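Garment-folding trial paused after hand-held gripper fails to release

Work on a clothes-folding project at Wattimena was halted on Monday after the fingers of a hand-held gripper stayed shut when the operator let go of the control.
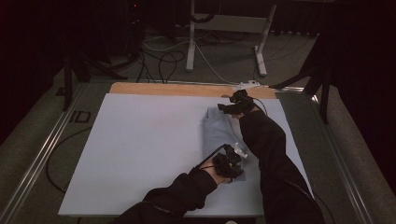
The company said nobody was hurt. An operator had her hand caught against the housing for a short time and was checked by a first aider before going home at the end of her shift.

Wattimena records people folding shirts and other clothes with grippers held in both hands. The recordings are used to train the software for a folding machine being developed by Reler, which plans to sell it to commercial laundries.

The fault happened at 2 in the afternoon at the firm's Ekley site. Loretta Kowalczyk, who manages the site, said the operator was finishing a fold when the left gripper closed and would not open again. Pressing the release did nothing, and the motor went on pulling until a colleague switched off the power at the wall.

"She did the right thing, she kept still and shouted," Ms Kowalczyk said. "It should have let go by itself. There is a current limit in the controller for exactly that, and it didn't trip."

The grippers are made by Vutance. An inspection on Tuesday found a damaged signal wire where the cable bends on leaving the gripper body. With the wire broken, the controller kept acting on the last position it had received, which was fully closed. The current limit had been set too high after a firmware update and nobody at the site had noticed the change.

Vilmos Hegyi, an engineer at Vutance, said the cable had been tested for 600 hours of use on a bench, but with the gripper mounted on a fixed arm. A person folding clothes twists the wrist a good deal more, he said, and the cable takes the strain at a single point.

"We tested it for the wrong movement," he said. "The update is our responsibility as well. It should have kept the customer's limit and it put the default back."

Two other grippers of the same type were found to have wear in the same place, though both were still working. All of them have been taken out of use.

Vutance is sending replacement cables with a longer sleeve at the bend, and a new version of the firmware that opens the fingers if the signal is lost. Wattimena will also fit a stop pedal under each table, so that an operator can cut the power with both hands occupied.

Folding work is expected to be stopped for 3 weeks. Staff are being paid as normal and have been moved to checking earlier recordings. Reler said the delay would not affect the date of its first machine trials.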